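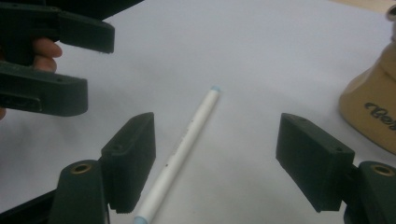 White marker pen on white paper, between the fingers of the near gripper. View from the gripper-mounted camera.

Skamus Desk Chores
Data card, revised 29 August 2024
Contact: Aiguo Li

Summary

Skamus Desk Chores is a set of demonstrations of small tabletop jobs, recorded by people working with two hand-held grippers. It was put together to test one question: can a policy trained only on hand-held demonstrations do the kind of tidying that an office worker does without thinking? For the jobs in this release the answer is partly. Pens and markers on a plain surface are mostly within reach. Caps, loose paper and anything that needs both arms at once are mostly out of reach.

Contents

The release holds 2,000 demonstrations. Of these, 800 involve a pen or marker. The remainder cover erasers, cups, folded cloths and sheets of paper. Each demonstration has video from both grippers, gripper opening width, and a pose track in a shared table coordinate system. A held-out set of 100 demonstrations is kept for evaluation and should not be used for training or for tuning thresholds.

Tasks

pick_pen: grasp a pen lying on the work surface and lift it clear.
pen_to_holder: grasp a pen and place it upright in a container.
uncap: hold the barrel with one gripper, remove the cap with the other.
square_paper: align a loose sheet with the table edge.
clear_area: move every small item out of a marked region.

Task names are stored in the field task_id. An episode that mixes tasks is labeled with the first one attempted.

Collection

Operators worked seated at ordinary tables. They were told which task to perform but were given no script for approach angle or grasp point. Objects on the table that play no part in the task were left in place. Light came from the room, and its level was not controlled between sessions. Operators' hands and fingers are visible in some of the video and have not been masked.

Low-contrast subset

Episodes tagged low_contrast show a light object on a surface of similar brightness. A white barrel on white paper is the usual case. The cues left to a vision model are the shadow along one side of the barrel and any colored part at the ends. Depth estimates from a single camera are poor on these episodes, and the barrel is often merged with the paper. We recommend reporting this subset separately, as averages over all pen episodes hide the drop.

Baselines

Two baselines were run on a fixed two-arm station. The first, Helport, predicts short action sequences from images. The second, Osano, adds a separate grasp detector. Helport closes too early on thin objects and tends to push the pen sideways. Osano approaches more slowly and recovers from a missed grasp more often, but stalls when its detector returns nothing. Neither completed uncap in a way we would call usable. Configuration files for both are in the baselines folder.

Known problems

Gripper width drifts by up to 2 mm over long sessions. Use the corrected field, width_cal.
Pose tracking degrades when paper fills most of the view, as there are few features to follow. Affected spans are flagged in track_ok.
Success labels were assigned by a single reviewer.
Printed text on small objects is often unreadable at the recorded resolution and should not be used as a label source.

Intended use

Training and evaluation of manipulation policies for light tabletop work. The data says little about shop-floor handling: there are no heavy parts, no fixtures and no moving conveyors. A companion set for bench assembly, Hájek, uses the same file layout and is planned for September.

Changes in this revision

Added the low_contrast tag.
Corrected swapped left and right streams in part of clear_area.
Removed episodes with missing pose tracks.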